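Search talks and notes Go
7 min read

Can it get through the door yet? Speaker notes, Okasthorpe session, 29 August 2020

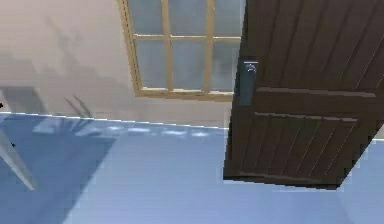

Müzeyyen Yaman read the draft of this talk and wrote back that doors are the wrong place to start, that her shop floor has two inside doors and both are propped open all day, and that she would pay for a machine that sweeps under the benches and puts the clamps back. Fair point. Read her note out early. Most of the room will agree with her, and the rest of the talk has to answer it.

Start with the question as people ask it. Can a machine do the chores yet? Short answer: a few of them, in places set up for it. Say this in the first minute so nobody waits for it.

Then doors. A door with a lever handle is a chore inside other chores. Carrying laundry, taking out trash, bringing a box of parts from the store room. The machine has to find the lever, press it down, keep it down while pulling, then move its own base out of the way of the swing. People do it with an elbow. Pause here. Ask who came in today carrying something.

Slide is from simulation. Mention that a simulated door is cheap to open over and over, and you can change the weight or the stiffness of the latch between tries. What you don't get for free is the old door that sticks in February, or the carpet that drags on the bottom edge.

Our numbers at Stuvbridge. We ran 545 tries in simulation on the final version, then 112 on a real door in the hallway. Don't put the success rates side by side without saying that the real door was a single door, same handle, same light. Tarık Tatlı will ask about this if I skip it. The real runs were worse. Main failure was the grip sliding off the lever before the latch cleared. Second was the base standing too close, so the door came open a little and stopped against it.

Time per door: roughly 20 seconds when it went well. A person with a full basket is faster. Don't apologize for it, move on.

Now the chores, one at a time. Keep this part quick.

Floors. Mostly done, if the floor is clear. Clearing the floor is the part still left to us. Under benches depends on height and on what got kicked there.

Dishes. Rigid plates in a known rack, yes, slowly. Mixed sink with pans and a wet sponge on top, no.

Laundry. Moving it, close. Folding it, I have seen it done with towels. Fitted sheets, skip unless asked.

Putting tools back. This is Müzeyyen's clamps. Better odds than people expect, provided each tool has a marked place and somebody keeps it that way. The Caruso arm at the Prulell shop does this with wrenches on a pegboard. It does not do it with a pile.

Sweeping chips off a machine bed. Works where the machine was bought with it in mind. Adding it later costs more than the hours it saves, at least in the shops I know.

Back to the doors for a minute. Propping them open is a good answer. So are swapping a knob for a lever, or an automatic opener. I would tell a shop owner to do those first. At home it is harder to ask. People close doors to keep heat in and the dog out.

If time is short, cut laundry and chips. Keep the hallway numbers.

Questions likely: price, safety around kids, what happens when it fails halfway. For the last one, ours lets go of the handle and backs up. Cost I can only give for the parts, and the sheet is in the blue folder.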